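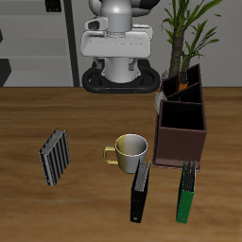
OFFICE WALKTHROUGH – Follden, upper floor
Checked by: Yae Oda
Copy to: Kojo Abubakari

1. Exits and hallway
OK. Door to the stairs opens all the way. Bottom hinge squeaks, oil it.

2. Fire extinguishers
4 on the floor, all tagged. The one by the copy room is behind a coat rack – move the rack, not the extinguisher.

3. Power strips
FAIL. Two plugged into each other under Chiharu's desk. Told her. Needs a longer cord from supply, recheck in June.

4. Desks and tabletops
Pass. Books and binders to go back on shelves end of day, same as last time. Mugs away from paperwork pls.
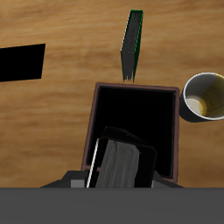 5. Shelving
Wall anchors tight exept the tall unit in the supply room. Wobbles when you pull the top drawer. Heavy boxes go on the bottom untill it's fixed. Kazuhiro has the drill.

6. First aid kit
Short on bandages, no burn gel. Reorder. Box of 50 is fine.

7. Lighting
One tube flickering over the sink. Emergency lights held for 15 minutes on test, want 60. Batteries prob old – ask Kohei for the install date.

8. Floors
Carpet edge lifting by the kitchen. Taped for now. Trip hazard, do not leave it like that.

9. Kitchen
Microwave clean. Toaster crumbs again. Kettle cord frayed near the plug, took it out of use and left a note.

Open items: 3, 5, 6, 7, 8, 9
Signed Y. Oda, 21 February 2024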